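2019-04-14

Up at five to redo the incident log before the Plotmont march figures went stale. The organisers' count for yesterday is 1807. The police count is 836. I have entered both and left the "agreed" column blank, as I did in January, and I expect the same complaint from the desk that a blank looks like laziness.

My own method gave nothing usable. I stood at the north end of the bridge and counted heads past a lamp post in two-minute blocks, but the column stopped twice when the front rows sat down at the council offices. Blocks four, seven and eight have to be thrown out. What remains covers less than half the crossing, and scaling it up would only produce a third wrong number.

Sequence as I have it, from notes and the timestamps on my recorder:

- 11.40, front of march reaches the offices. Sit-down, peaceful.
- 12.05, second group joins from Rajput Road. Different banners, same demand (withdraw the residency order).
- 12.22, one loud bang by the bus shelter, grey smoke, people move back along the railings.
- 12.24, police line closes the side street.
- 12.50, dispersal announced by loudhailer, in two languages.

The bang is the problem. By two o'clock it had become a bomb in three separate posts, one of which had been shared 624 times when I last looked. I was 65 paces from the shelter (walked it afterwards) and can say there was a bang and there was smoke. I can't say what made it. The police statement says "a device", which covers everything from a firework upwards. My copy says "a loud bang" and will go on saying that until somebody produces a fragment or a charge sheet. 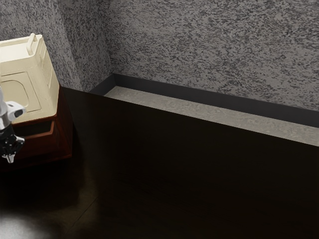
Lợi Triệu rang at nine from the Nostemard office. He has the clip everyone is quoting and has gone through it slowly. It starts after the smoke is already up. The voice saying "he was going to throw it" belongs to whoever is filming, and you never see anyone holding anything. He agrees it can't carry the claim being hung on it. He also thinks the audio has been laid on twice — there is an echo on the second shout that doesn't match the street. I have written that down as his view and have not used it.

Plirenness ran the bomb version on its front page regardless. Asked them for the source. Reply: "widely reported".

To do: hospital press office again (no answer at 10.15 or 11.30), the bus company about the shelter camera, and the exact wording of the residency order, clause two, which I have been paraphrasing from memory and probably badly. New batteries for the recorder.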